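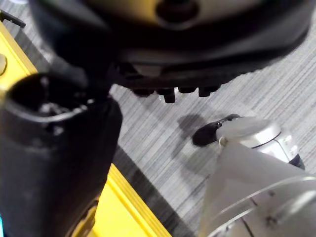 Why do the water shots on Lappalainen come back from the farm with a different grain than the plates? The comp template adds grain after the lens step on our side and before it in the scripts we inherited from Stumero, so any shot that moved over in December gets its grain softened by the distortion.

4/25/22

Spent the morning sorting out which shots are affected. There are 104 in the water sequence, and the only reliable way to tell is to open the script and look at the node order, as the version label was left alone when the shots changed hands. Wrote a small checker that reads the order and prints the shot name if grain comes first. It's in the show tools folder under grain_order. It doesn't fix anything, it only reports.

Frame 668 of the harbor wide is the best place to see the problem. Zoom in on the flat gray sky left of the mast and flip between plate and comp. The plate grain is sharp and even. Ours has it smeared outward, worse toward the corners, which fits with the lens being strongest there. In the middle of the picture you can't tell them apart.

Tried three things on that shot:

- **Moved grain to the end.** Matches well in the sky. The dark water under the pier now looks too noisy, which means somebody had pushed the grain up by hand to make up for the softening.
- **Moved grain to the end and reset it to the show default.** Good in the sky and the water. Blue channel is still a touch heavy.
- **Left the order alone and sharpened after.** Rings around the rigging. Not using this.

Second one is the way to go. For the blue channel I resampled from the gray card at the head of the roll and got a slightly smaller size than the default. Saved as a preset, harbor_gray_b. Don't use it on the night shots, they came from a different camera body and have their own sample.

Mohammed-Awal Agyeman asked if the same thing explains the edges on the sail extension. It doesn't. I turned grain off altogether and the pale edge was still there. It goes away when the sail render is unpremultiplied before the grade, so that one belongs with the grade and I've put it in its own note. He has the shot open now and will try it with the new matte.

Farm: the overnight test died at frame 1,025 on all 4 machines with the same memory message. I first put it down to the resampled grain, but the old version of the script dies there too. The cause is the foam element, where the bounding box blows up when the splash crosses the lower corner. Cropping to format right after the foam read cleared it locally. Resubmitted with the crop, at normal priority. The log will be in the usual place.

Kokix plugin: still on the older build on the farm and the newer one on the desks. They gave the same result on the frames I compared, but I only compared still water. Needs a check on something with spray before anyone trusts that.

Also noticed the Trutulier shots share this template. They never went through the other pipeline so the order should be fine — haven't run the checker over them yet.

To do:

- [ ] Run grain_order on Trutulier
- [ ] Send the list of water shots to comp, with the preset path
- [x] Crop after foam read, harbor wide
- [ ] Same crop on the two reverse angles
- [ ] Compare Kokix builds on a spray shot
- [ ] Ask production if approved shots get reopened or left as they are

On the last one, my view is leave them unless they cut directly against a fixed shot. The difference is small in motion, and the approved ones have all been through the grade. If they do get reopened, the hand-pushed grain values have to be reset one by one, because the checker can't tell a deliberate change from a leftover.

Old scripts are kept beside the new ones with _pre on the end. Please don't clear them out until the sequence is delivered.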